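Two Days at the Mitura Museum of Radio and Film
Student project report, Museum Studies
2019-09-20

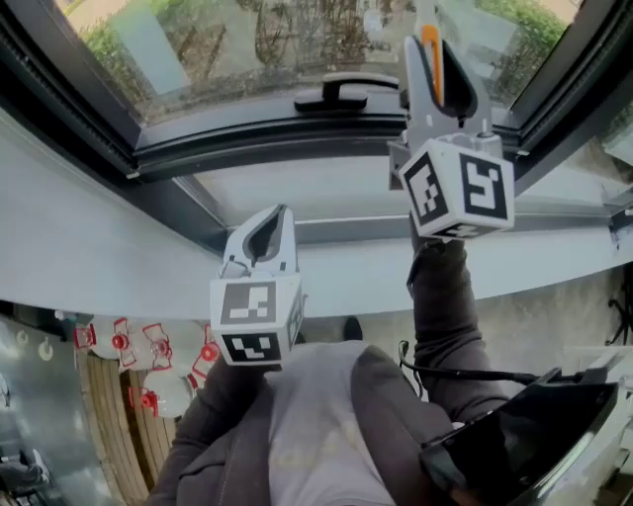 I picked the Mitura for my project because I'd been there once as a kid and remembered exactly one thing, a wall of old radios you could tune yourself. The wall is still there! It has 69 sets on it now, and the oldest ones hum for a bit before you get any sound.

My question was pretty simple: do school groups and regular visitors use the place differently? I spent two days in July in the Cheung Gallery (the big hall with the projectors) with a notebook, and I handed out a short survey by the exit.

School groups go straight for the Pullex booth, where you read the news off a prompter and watch yourself back. The line got so long that some kids never made it to the film floor. Families drifted more, and a lot of them sat through the whole silent movie reel – I did too, twice.

The front desk told me they get nearly 3000 school visitors over the summer, and I wish I'd asked how many come back with their parents. That would have been a better question than half the ones on my survey.

My biggest complaint is the labels. The ones in the Ploteck Room are tiny and hung too high for younger kids, so they just walk past the cameras. I'd lower them and print them bigger, and I'd put a second booth upstairs. I've added my survey sheet and the floor plan at the back of this report.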